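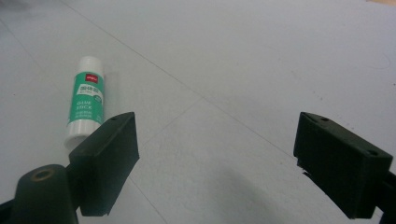 Charito Navarro would like it known that the fingers are the easy part. Anyone with a screwdriver can swap a finger, she says, and it's what people do to the grippers afterward that keeps her up at night.

She looks after the hand-held grippers at Prellum, where a person squeezes, a jaw closes, and a robot somewhere is supposed to learn from it. Each gripper is good for 400 grasps between checks. The logbook shows one pulled at 396, in December, with a note that reads "felt weird." Navarro has framed a copy.

The check takes longer than the operators think it should. She opens the jaws as wide as they go, looks for play in the pivots, then closes them on a strip of paper and tugs. If the paper slides, the fingers come off and get squared up again. Then comes the glue stick, which has outlasted two project managers as the official test object. It's light, it rolls, and it shows up a crooked jaw right away.

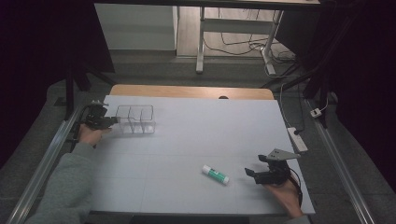 Prellum Handling Group | Bench Notes

Jhair Cuadros does the two-handed trials, one gripper per hand, and holds firm views on cables. A cable that pulls on the wrist will bend a grasp as surely as a loose screw, so he leaves slack before each run and then, by his own account, steps on it.

The log stood at 2,142 grasps when I visited. Cuadros wanted to keep going. Navarro wanted the left gripper back on her bench, and she had already picked up the screwdriver.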